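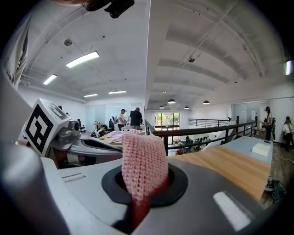
Print this page | E-mail this article

Let the Small Makers Explain Themselves

I have a soft spot for the folded paper leaflet. You know the one, tucked in beside the bottle of vitamin D or the tube of joint cream, printed in gray type so small that my mother keeps a magnifying glass in the medicine drawer just for it. I read them all, front and back, and I've come to believe they are the most underrated piece of writing in the whole supplement business. I'd love to see them get better, and I think the smaller companies are the ones who can do it.

Last July I went to a trade day in Clurnbridge where makers of food supplements set up tables and talked to pharmacists and to anyone else who wandered in. I wandered in. I had planned to stay an hour and I stayed until they were stacking the chairs (my feet were not happy with me). What got me was how well these people talk about what they make! Ask somebody from a small firm why the magnesium capsule is so big, and you'll get ten happy minutes on forms of magnesium, how much of each one is really magnesium, and why a smaller capsule would mean swallowing three of them. Then you turn the bottle over and the label says "supports wellness." All that good knowledge, and it never made it out of the building.

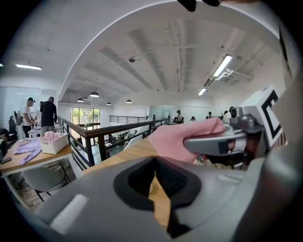

Photo: Editz

Cellia was the table I went back to. They make iron and folate products, nothing fancy, and their leaflet was a single sheet in type I could read at arm's length. It told me how much iron was in one tablet, in milligrams and as a share of the daily value. It told me not to take it with coffee. It said that too much iron can hurt a small child and to keep the bottle up high, and it said that before it said a single nice thing about the product. Down at the bottom was a lot number, 3096, and a phone line you could call to ask about that very lot. I called it the next week, just to see. A person picked up, looked up the lot and read me the test results, including the one for lead. I was grinning like a kid.

Now, the rules here already ask for a fair amount. A supplement sold in the United States has to carry a facts panel and a list of ingredients, and there are standards for how it gets made. What the rules don't ask is that anybody enjoy reading it, or even get through it. I don't think more rules would fix that. You can't order a company to be clear. Somebody inside has to want it, has to sit down with the draft and cross out "promotes optimal function" and write what the stuff does and what it doesn't do.

That takes some nerve. "May help if your iron is low, and probably won't do much if it isn't" is not a line most sales departments would fight for. But think about who is standing in the aisle. It's a tired person with a sore knee or a new prescription, trying to work out whether two bottles can be taken together. Tell that person the truth in plain words and they'll remember your name for years. I know I do – there's a cough syrup I've bought since college because the box admitted it would taste terrible.

The big companies could do this too, of course. Karabulut, which had the largest stand at Clurnbridge, sells 335 products, and I picked up a catalog from them that I could have used as a doorstop. Changing every leaflet in a line that size must be a huge job, with translators and lawyers and printers all waiting on each other. I understand why it goes slowly. A firm with a dozen products can rewrite the lot of them over a winter, though, and I wish more of them saw that as the advantage it is.
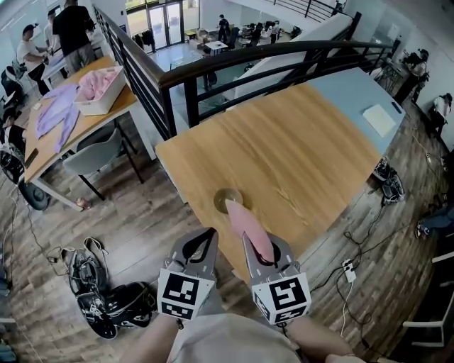 Zerrin Ağca wrote to me after I mentioned this in an earlier column, and she sees it differently. A leaflet, she says, is read once if you're lucky, and the money would be better spent on training the people behind the pharmacy counter, who get asked the same questions all day and can look a customer in the eye. She adds that a clear leaflet can make people too sure of themselves, so that they skip the pharmacist altogether.

I've thought about that one a lot. She's right that nothing beats a good pharmacist, and mine has talked me out of at least two silly purchases. But the counter closes at seven, and the bottle is still sitting there on the kitchen table at midnight. I'd want both, and I'd want the leaflet to say in large letters, "Ask your pharmacist about this if you take blood thinners," or whatever the case may be. A good leaflet sends people to the counter with better questions.

So if you work at one of these firms, please pull out your leaflet tonight and read it aloud to someone at home. Wherever they stop you and ask what that means, make a pencil mark, and start there.

Print this page | E-mail this article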